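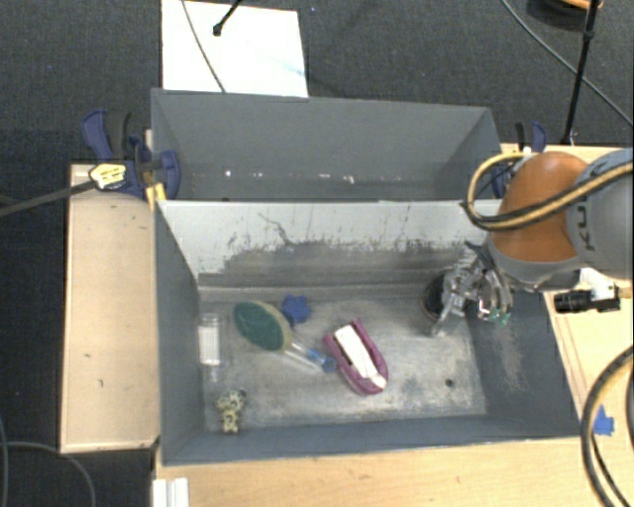

Soledad Carrasco reckons a machine that can't tidy a playroom has no business in a kitchen, and she wrote in to say so after my last column. Fair enough. I spent 2 weeks in March with the Geltance sorting package at a small packing shop in Clorkville, and tidying is what it's sold to do: lift mixed household bits out of one bin and put them in the other.

A scrubbing brush is a good test. It has a head, a handle and no obvious place to grab. Geltance went for the handle most of the time and usually got it. When it took the head instead, the brush swung and hit the bin wall on the way over. Clear plastic bottles were worse. The software seemed to favour the label and ignore the rest, so a bottle with its label turned to the floor could sit there through 5 tries.

Small toys were better than I'd expected. Anything with a bit of colour and a few edges came up cleanly, unless it had rolled hard against a wall, where the fingers couldn't get behind it. The shop's fix was to stop the job and nudge the thing out by hand.

Setup took me 15 minutes once the bins were clamped down. Do clamp them. I skipped it on the first morning and the bins crept along the bench until the picks were landing on the rim. The manual covers this on its second-last page.

The older Skernen software is slower but gives up sooner on a bad pick and moves to the next item, and over a whole shift I'd take that. Geltance has the better grip and the worse judgement.

For a shop with someone nearby to clear the stuck ones, it's worth a trial. For Soledad's playroom, no – not at this speed, and not with the bottles.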